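Rimside

A small collection about putting fruit in baskets

Rimside is a set of short tabletop recordings with notes, all on one everyday job: a piece of fruit starts out beside a basket and is meant to end up inside it. That's the whole subject, and I love it more than I expected to! Fruit and baskets have so much going on at close range - rims that hide the floor, weaves that swallow shadows, round things that won't sit where you'd like them to.

Current release: Jumon (the second one; the first was called Bataineh and is still available in the old folder if you need it to match earlier results).

What's inside

The Jumon release holds 849 recordings. Each one comes with a still from the start, a plain-text note, and a one-line instruction such as "put the strawberry in the basket." I'm aiming for 1000 in the next release, which will be called Rodadico.

Folders:

stills - one picture per recording, from the start
clips - the recordings themselves
notes - one text file each, same name as the clip
lists - the train and test lists, plus a short list of clips I'd check by hand

The setups

Every setup has a table, one basket and at least one piece of fruit. I kept the surroundings plain on purpose. Busy kitchens are wonderful and I'd like to get to them someday, but I wanted the first couple of releases to be about the basket and the fruit and very little else.

Single-fruit setups are the heart of the collection. If you're only going to look at one part, look at those. They're the easiest to understand and, to my eye, the prettiest. A small fruit next to a wide basket leaves lots of room for different answers: near corner, far corner, right in the middle, up against a wall. All of those count as "in."
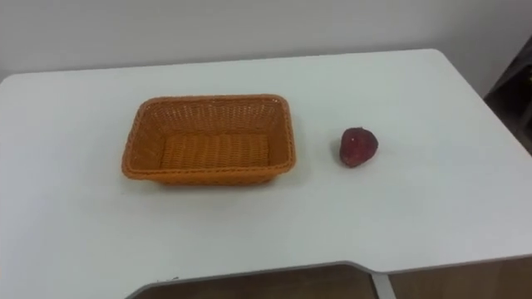
What counts as "out" is a bit more fun. Fruit resting on the rim is out. Fruit leaning against the outside is out, even if it's touching the basket. Fruit that went in and rolled back out is out, and the note says "rolled" so you can find those with a quick search.

Baskets

I like shallow ones best. You can look down past the near rim and still see the floor, so you can tell where the fruit came to rest. Deep baskets are in the release too, in smaller numbers, and their notes have an extra line for how much of the floor is visible at the start (all, part or none).

Woven baskets get their own tag, "woven." The texture changes a lot with the light, and a pale floor under a darker rim can look like two separate things if you're only going by color. Please don't merge this tag with "solid" - I did that in Bataineh and regretted it for weeks.

Fruit

Strawberries are the favorites around here. They're small, they have a wide end and a narrow end, and the direction they point is worth writing down. The notes record it in simple words: toward the basket, away from it, or sideways. Round fruit skips that line.

Sizes are given by eye as small, medium or large compared with the basket. I didn't weigh or measure anything, so please treat these as loose groups.

Reading a note

Each note has 6 lines:

fruit: the name, lower case, singular
basket: woven or solid, then shallow or deep
side: which side of the basket the fruit starts on, as seen in the still
size: small, medium or large
result: in, out or rolled
remarks: anything else, often blank

Direction and floor visibility go in front of any other remarks. Yes, they should have lines of their own. That's coming in Rodadico!

Known problems

In about 15 clips, left and right are swapped in the side line. They're all named in the hand-check list, and I've left them alone so that file versions stay the same across Jumon.

There are far more "in" results than "out" ones. If you need a balance, draw from the lists yourself and say how you did it.

Contributing

New baskets are very welcome, odd ones especially. Oval, lopsided, handles that get in the way - send them! Please use one basket per recording, start with the fruit fully outside it, and write the note the same day while you still remember what happened. Corrections to existing notes are just as useful, and a single fixed line is a perfectly good contribution.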